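Gourlay Moves Spring Fruit Fair to Larger Hall

The town of Gourlay will hold its spring fruit fair in the old Wirel hall next March, and not in the school gym as in past years. The town office confirmed the change this week. The gym became too small after the last fair, when 2274 visitors came and many of them had to wait outside in the rain before they could enter.

The Wirel hall was used for storing machine parts until the company left the town. It has a flat floor, wide doors on two sides and parking for 216 cars. The heating is old, but the town says it was checked in the summer and it works well enough for a fair of two days.
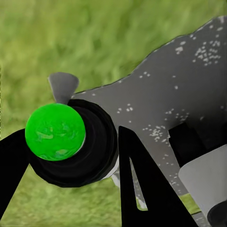 By Oluwaseun Ekpo
October 13, 2022

Growers who want a table can apply from now until the end of the year. A table costs 20 dollars for both days, the same price as before. Those who need electricity for a juice press or a cooler must write it in the application, because only one side of the hall has enough outlets. Last year some sellers asked for power on the morning of the opening, and this made a long delay for everybody.

The fair started as a small market for limes and other citrus fruit from the greenhouses along the Flusa road. In the first year it had nine tables. Today there are also apples from winter storage, dried fruit, jam, young trees in pots and a corner where visitors can learn how to graft a branch. The grafting lessons are free, but the groups are small and it is better to come early.

Not all growers are happy with the new place. The school is in the center, and many older customers walked there after their shopping. The Wirel hall is at the north end of the town, behind the railway, and the sidewalk ends before the bridge. Some sellers fear that people without a car will stay at home. The town office answers that a bus will go between the main square and the hall on both days. The hours of the bus are not yet decided.

There is also a question about the evening program. In the gym it was not allowed to play music after the closing of the tables, so the fair ended early. The new hall has no close neighbors, and a few growers proposed a dinner with local dishes and a dance. The town has not said yes or no. It wants first to see the offer of the kitchen company Prudex, which would bring the stoves and the long tables.

Children's activities will stay as they were, with juice tasting, seed planting and the contest for the heaviest lemon. For the contest, the fruit must come from a tree that the family grows at home. Lemons bought in a shop will be refused, and the jury will ask for a photo of the tree with the fruit on it.

Application papers can be picked up at the town office in the mornings. They must be returned there with a signature, since the office does not accept them by phone. Growers who had a table at the last fair will receive the papers by mail and can ask for a place near their old neighbors.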